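Is a five-fingered hand worth the extra money for a small packing bench?
Posted in Shop Equipment & Automation

Selim Güler
We pack sample cards and small boxed kits into divided cardboard trays, out of a rented unit in Herdale. Two people on the bench, three in August when orders climb. I have a dealer (Campos) pushing a humanoid arm with a full five-finger hand, and he wants a deposit by Saturday. A plain two-jaw gripper on the same arm is a lot cheaper. The hand adds 3,000 to the quote before anyone has installed anything, and there is a yearly service plan at 1,412 on top.

His line is that the hand will "grow with us." I have heard that about a label printer. Has anyone bought one of these for light packing and been glad of it? And what should I be budgeting for that isn't on the quote?

Vega Cuesta
Depends what you pack! We have a two-jaw gripper from Woson and it's fine for boxes, useless for anything thin. Get the cheapest one and upgrade later, you can always sell it on.

Noel Fajardo
I'd be careful with "sell it on." We tried to sell a used gripper from Metetti and the best offer was 385, and the buyer wanted the cable and the mounting plate thrown in. Treat whatever you buy as money gone.

On the hand itself, make the dealer quote against your slowest item, with your trays and your cards, at your bench. Ask for an hour with no restarts and have one of your own people reload the trays. Write down every time somebody from his side touches anything. If he won't do that before the deposit, you have your answer about Saturday.

Things that were missing from our quote and ended up on our bill:
Spare fingertips, or whatever the wearing part is called on that model
Guarding and floor marking
An electrician, if your outlets are in the wrong place
Somebody's wages while the thing is being taught
Freight back to the maker for repairs, both ways

Ours came to 2,517 all told, and we thought we had been thorough. Get the service plan in writing too. The first version we were sent covered the arm and left out everything past the wrist — the part most likely to take a knock.

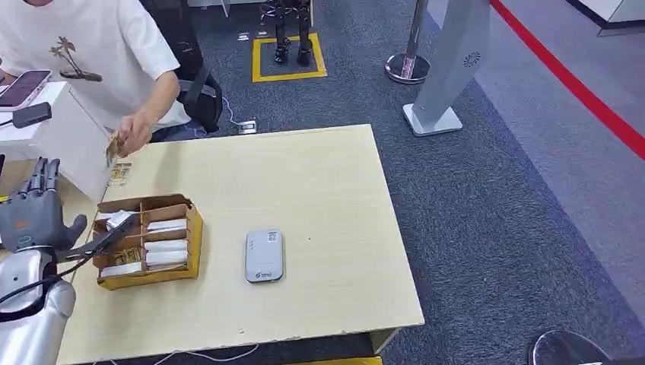 Floor space and bench layout deserve their own line in the budget, and dealers skip them every time. Measure for the arm, the tray, the loose stock and a person standing at the bench, all at once. With a partitioned tray like this one, flaps folded open and white packets lying in the slots, a fair bit of table goes before you have put down the cards still waiting to go in. Then look at the floor. A thin cable across carpet is nothing until you roll a chair over it every day, so price proper covers or move the outlet. We did neither at first and paid for a new power lead.

As for fingers, I remain unconvinced for your kind of work. If the packets go in flat and you can feed them in a neat stack, suction or two jaws will probably do. If people have to pick through mixed stock, ask to see the hand do that and nothing else.

Selim Güler
Thanks both. I asked for the hour-long trial with our trays and was told the demo unit is "heavily booked," so the deposit is staying in the bank for now. Noel, was your wrist exclusion in the main contract or in the service terms? I can't find anything in mine either way.

Noel Fajardo
Service terms, second page, under consumables. Hooman Esfahani in our office spotted it. If yours says nothing, make them add a sentence saying the hand is covered, fingers included.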